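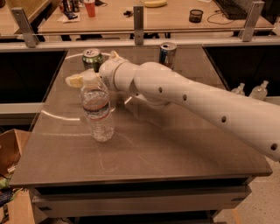
A bottle of water on the table.

When a singer takes a small part in a film, many fans complain. They say he should stay in the studio and finish the album. I do not agree with them.

Last July I watched "Ellwood", where the drummer of Kitby plays a ferry captain for more than 7 minutes. He is not a great actor, and his accent is strange. But he knows how to wait before a line, as he waits before a loud chorus. My friend Roy Rowbotham said it was the best part of the film, and I think he is right.

The next Kitby record came five months later and it was slower and braver. Maybe the film helped, maybe not. I only ask the fans to have patience. Now the singer of Brokar will play a priest, and I already bought my ticket.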